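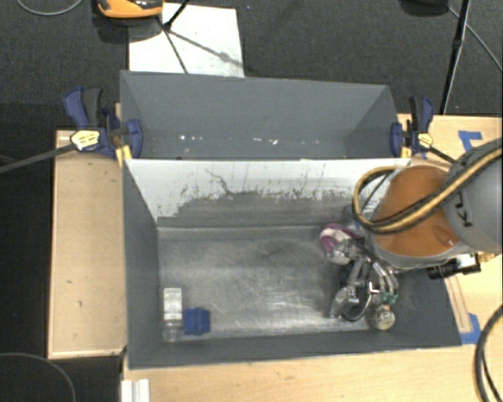 About Nunis

Nunis makes call handling and message delivery software for small and mid-sized businesses. When somebody calls your office and no one can pick up, our system answers, takes the message, turns it into text and sends it to the right person by email, text message or inside your own ticketing tool. We also run the phone menus, the after-hours schedules and the call logs that go with it.

We are a private company owned by the people who started it and a few of the early employees. Our main office is in Susberg, with a second, smaller office in Stikville that handles customer support and billing.

How we started

Radomír Hájek and Libor Šimek worked together at a regional phone company, where they looked after the voicemail platform. It was old equipment, and most of the complaints they dealt with were the same. People did not listen to their messages. They dialed in, typed a code, sat through the date and time announcement, and gave up after the second or third message. Plumbers, dental offices and car repair shops were losing work this way.

The two of them wrote the first version of Nunis in the evenings, on a server in Libor's basement. It did one thing, which was to attach a voice message to an email with the caller's number in the subject line. The first paying customer was a heating contractor in Susberg. He is still with us, on a plan we no longer sell.

Text transcription came the year after that. The early results were poor on cell phone calls, and we sent every message with the audio attached so customers could check it. We still attach the audio.

What we do now

The product has three parts, and customers can take any of them separately.

Nunis Inbox is the message service. It takes voicemail from your existing phone number, transcribes it and delivers it. You keep your carrier. Setup is a change to your call forwarding, and most offices finish it in a morning.

Nunis Desk is for offices where several people share the phones. It adds menus, hold queues, business hours, holiday schedules and a shared list of messages where you can see who has called back and who has not. Each message can be assigned, closed or reopened, with notes.

Jurčo is our search and reporting tool. It started as an internal script for finding a lost message and was named after the street our first office was on. Customers saw it during support calls and asked for it, so we cleaned it up and put it on the price list. It searches transcripts by word, caller, date or department and produces the monthly call summary that many of our customers hand to their managers.

Who we work with

Most of our customers have between 8 and 60 phone lines. We have some larger ones, mainly school districts and property managers, and a good number of one-person businesses on the basic plan. Medical and dental offices are our largest single group, followed by building trades and then law offices.

We do not sell to telemarketers or debt collection call centers. Outbound dialing is not part of the product and we have no plans to add it.

The people

Radomír runs engineering and is the person to write to if you have a technical question the support desk could not answer. He still reads the transcription error reports himself.

Libor looks after operations and customer accounts. If you have signed a contract with us, his name is probably on it.

The engineering group has 11 people, all based in Susberg. Support is split between the two offices so that the phones are covered from 7 a.m. to 8 p.m. Outside those hours an engineer is on call for outages — not for general questions, which go into the queue for the next morning.

Everyone we hire spends their first two weeks on the support desk, including developers. They take calls, listen to test messages and learn what customers call things. The names on our settings pages have changed several times as a result. "Time-based routing" is now "Business hours," for instance.

Languages

Transcription is available in English, Spanish, French, Czech and Slovak. English and Spanish have been through the most testing. The other three work well with clear audio and less well with strong background noise, and we would suggest the free trial before you commit to them. A customer can set one language for each mailbox or let the system detect it for each call.

How we handle your messages

Messages are encrypted when they are sent and when they are stored. Audio is kept for 70 days unless you choose a shorter period, and then it is deleted from our servers and from the backups. Transcripts follow the same schedule. If you need to keep messages longer, you can export them at any time, as plain text and standard audio files.

Our staff can't open a message unless you have given permission on a support ticket, and each time one is opened it is recorded in a log you can see from your account page. We do not use customer messages to train the transcription system without a signed agreement.

Pricing and contracts

Prices are on the plans page and are the same for everyone in a given plan. Billing is monthly. Annual contracts are available for public institutions that need them for budgeting. You can cancel from the account page, and your number forwarding goes back to whatever you had before.

New plans and price changes are announced in May and take effect for existing customers at their next renewal.

Working at Nunis

Open positions are listed on the jobs page. At the moment we are looking for a support specialist in Stikville and a developer with experience in telephone signaling in Susberg. Applications are read by the team you would be joining. We reply to all of them, though in busy months it can take a couple of weeks.

Contact

For sales and trial accounts, use the form on the contact page. For support, sign in and open a ticket, or call the number printed on your invoice. Visitors are welcome at the Susberg office by appointment. The entrance is on the parking lot side of the building, second door, and the bell is marked Nunis.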